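Robot Manipulation Lab, Handout 6
Notes on the Datton demonstration visit
Prepared by Rosângela Portela

Read these notes before the lab session. They cover what was shown at Datton during the June visit and the points you are expected to use in the written report. Students who missed the visit can complete the report from the notes and the log files.

6.1 Layout of the demonstration

The visit had two parts. The first was a walk through the test floor, where two-armed stations were running a sorting job. The second was a session in the simulation room, and most of the report concerns that part. Our hosts ran their task set, called Olura, inside a simulator they refer to as Javen. The same control code drives the real stations and the simulated ones. Only the layer that talks to the motors is swapped.

Each simulated run is called an episode. An episode begins with both arms in a start pose and ends when the task is marked as done or when the time limit is reached. The limit used in the demonstration was 15 seconds. Episodes that reach the limit are logged as failures even if the arm is still moving toward the target.

6.2 The view from the wrist

Three camera views are rendered for each episode: one overhead and one for each arm. The wrist views are the harder ones to work with. The camera moves with the arm, so every object in the room shifts in the picture whenever the arm moves, and the gripper itself hides part of the work area. In return, the fingers stay in nearly the same place in the picture, which gives the controller a fixed reference.

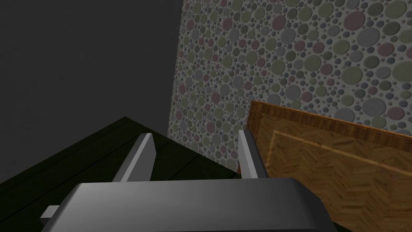
Figure 6.1. Left arm view, simulated. Fingers open, nothing held. Herringbone wood panel at lower right.

Three terms are used in the rest of the handout. The housing is the body of the gripper. The fingers are the two parts that extend from it. The gap is the open space between the fingers, and its width is logged at every time step. A wide gap does not by itself mean that the gripper is empty, as a large object also holds the fingers apart. Compare the logged gap with the commanded gap before drawing any conclusion. If the two agree, the fingers met no resistance.

6.3 Changing the surroundings

The rooms in the simulator are put together from a library of wall, floor and furniture finishes. A new combination is drawn at the start of each episode. Some combinations would be odd in a real building. Figure 6.1 has a wall of overlapping circles in muted colors next to a plain dark gray area, and the circles are shaded so that they look raised. A controller trained against one plain background tends to pick up on that background. Changing the finishes is meant to force it to depend on the shape and position of the objects.

The hosts stated that their training set held 4,000 episodes, with the finishes redrawn for each. Lighting was varied over a smaller range. Friction and object mass were varied in a separate set, which was not demonstrated.

6.4 Results shown

On the simulated version of the basic pick task, the controller completed 98 percent of the test episodes. The figure for the real stations was lower, and the hosts did not give a number. Do not quote the simulated result in your report as a result for the real machine.

Two kinds of failure were discussed. In the first, the arm stopped short of the object and closed on air. In the second, a finger touched the edge of a piece of furniture on the way down and the approach was abandoned. The second kind was more common with dark surfaces, where edges have little contrast in the rendered view.

6.5 Report

Use the log files in the course folder. Each group has 12 episodes. For each episode, plot commanded gap and logged gap against time on the same axes and mark the point where they separate, if they do. State whether the episode was a success, a failure by contact, or a failure by time limit.

Include one wrist view per failure, with the housing, fingers and gap labeled. Comment on how much of the target is hidden by the gripper at the time of closing. Units are millimeters and seconds.

Reports are due 2025-12-09. Submit one file per group, with all names on the first page.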